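Why Is Purple So Fancy?
A color story for curious people, by Deisy Alvarado

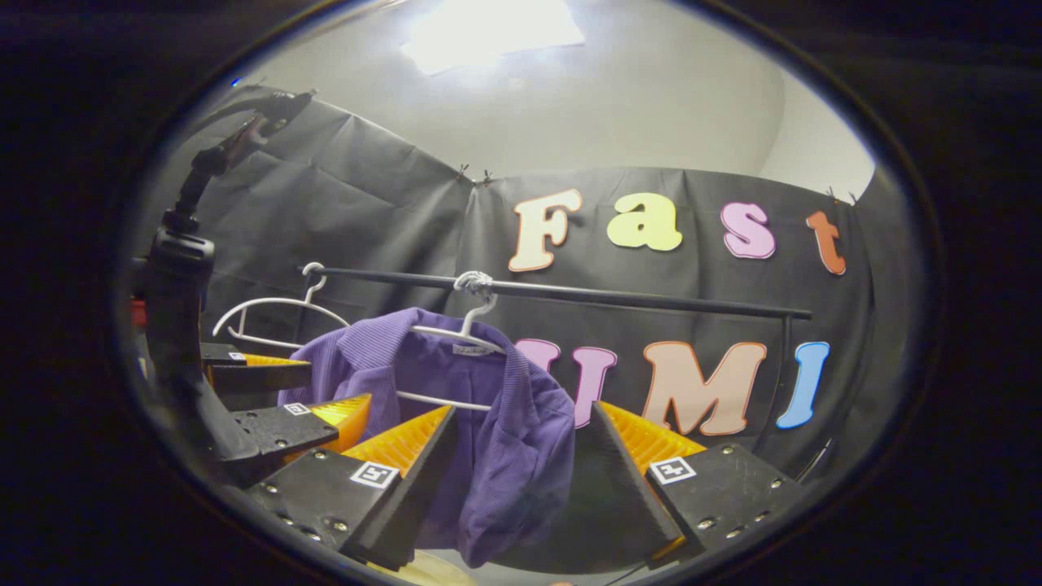
Why did only rich people wear purple in ancient times?

The dye came from sea snails, and it took thousands of snails to color one piece of clothing. That made purple cloth cost a fortune.

The snails lived in the Mediterranean Sea. Each one had a tiny gland with a bit of slime in it, and the slime changed color in air and sunlight until it turned purple. Workers gathered snails by the heap and let them stew in big vats for days. It smelled terrible. Dye works were often put at the edge of town, and you can guess who asked for that.

Roman rulers liked purple so much that they made laws about who could wear it. Some kinds were saved for the emperor. Imagine getting in trouble with the government over your shirt.

Then came 1856. William Perkin was 18 years old and trying to make a medicine called quinine in a lab at home. He got dark sludge instead. When he cleaned up with alcohol, the sludge turned the liquid bright purple. He tried it on silk and the color stayed put. He called it mauve, opened a factory, and soon lots of people were wearing a color that emperors used to keep for themselves. The snails had no comment.

Try it: Ask a grown-up to help you boil chopped red cabbage, then let the water cool and strain it. Dip in a strip of white cotton. Add a little vinegar to the leftover water and see what happens to the color. The kitchen will smell like cabbage until bedtime, but the Romans had it worse.

Word to know: gland, a body part that makes a special liquid, like spit or sweat.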